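12th January

Glue tests, cont. Hide glue batch from Kultau, second soak. Granules took up the water overnight, nice and rubbery by the time I got in. Pot held at 60ish before Radomir turned the ring down, so first joints on the Sandberg fiddle case are suspect. Redo those.

Lid joint on the case: old glue came off with warm water and a palette knife, no alcohol needed. Label inside says 1749, which Jailson doesn't believe for a minute. Nor me, the screws are far too regular. Wrote to Ganorov to ask what they have on the maker, nothing back since September. 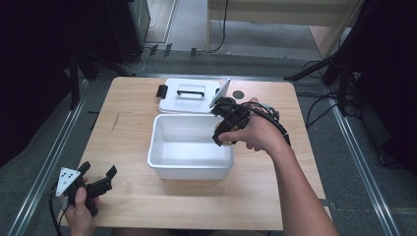 Clamped offcuts, spruce to spruce, 30 minutes open on the bench then left under weight. 2 failed along the glue line, the rest tore wood. The failures were both from the end of the pot, gone stringy by then. Thin it earlier next time, dont wait for skin to form.

Sanded the inside of the lid to 400, stopped there. Radomir wants to go finer, I don't see the point under lining cloth. Lining: green baize from Deritz is too thick at the corners, tried paring the back, messy. Ask for the thinner one.

To do: new brush (old one shedding hairs into evrything), hinge pins, ring Jailson re the lock plate. He has the key, I think.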